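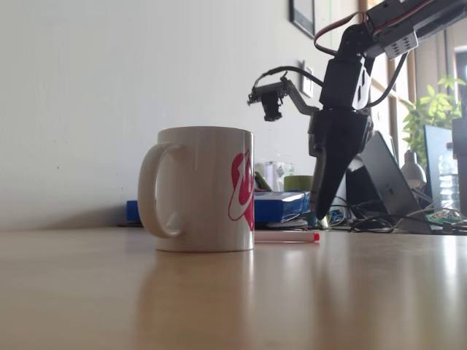 **Ticket 479: colors print too dark on vintage poster series**

Status: closed
Opened by: Oliwia Walczak
Assigned to: Junhao Gu

**Problem**

Oliwia draws in Flundov and exports to PDF for the Cowie print shop. Her last set of 11 posters came back with muddy browns where the file shows a warm orange. The blacks look fine. She has used the same paper since January.

**Log**

9:40. Asked for the source file and the PDF. Both received. Source is RGB, PDF is CMYK.

10:15. Opened the PDF on my machine. Orange background reads 234, 100, 11 in the source. In the PDF it has black ink mixed in, which it should not.

10:50. Export preset is "Tralside Coated". Oliwia says she picked it from the list after the last update and did not change anything else. Cowie prints this job on uncoated stock.

11:30. Called Cowie and spoke to Fergus McIver. He confirmed uncoated and sent their own profile. Installed it, restarted Flundov, profile shows in the list.

1:05. Exported one poster with the new profile. No black in the orange. Grain texture layer was flattened and lost its soft edges. Turned off "simplify overlays" and exported again. Texture is back.

2:20. Fergus ran a proof. Oliwia compared it to her older prints and is happy with the orange. She finds the cream border slightly yellow but will adjust that herself.

**Fix**

- Use the Cowie uncoated profile for this series
- Leave "simplify overlays" off
- Re-export all 11 files before the reprint

Güven Yalçınkaya has the same preset on his machine and will need the profile too. Opened a separate ticket for him.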